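Celeste Barros builds her arm on a grey table at home

Interview by Wim Brouwer

Celeste Barros started her robot arm in January, in the spare room, with a gearbox she had bought second-hand and no clear plan for it. She calls the arm Dallo. It has a two-finger gripper with a small camera mounted behind it, and most evenings she is at the table with it until 11.

"I wanted something that could pick up thread," she says. "I sew, and I'm forever chasing offcuts. That was the whole idea at the start."

She works in a payroll office and had never soldered before. Her neighbour Jozef Mertens lent her an iron and showed her how to tin a wire. The rest came from library books and a forum where she posts as Wukus.

The first set of fingers was too blunt. They closed well enough on a cork or a marker, but anything thin slid out sideways. She redrew them with a taper and glued pads along the inside faces.

"The pads took me longer than the motors," she says. "I tried bicycle tube, then the stuff you put under rugs. The rug stuff left crumbs everywhere."

The log she keeps is a plain school notebook. By the time we spoke it had reached attempt 277, each with the time, the object and one word for the result. A lot of the words are "slipped". She has spent around 60 dollars on pads and glue alone, and says the colour of the current ones was simply what the shop had.

I asked what she found hardest. She said height. If the fingertips stop too high they close on air, and if they go too low they scrape.

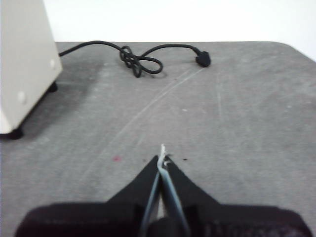 "A cork doesn't care if you're a millimetre out," she says. "Thread does. So I bring it down slowly, stop, look at the camera, and then close. I don't let the program do it all in one go yet."

She has 2 jobs left before winter. The cable run down the forearm needs a proper guide — at present it's held with tape — and she wants to move the controls to one box. Jozef has offered to cut the panel for it.

Would she sell one? "No. I'd have to answer the phone." She does plan to post the finger drawings on the forum once she has tidied up the measurements.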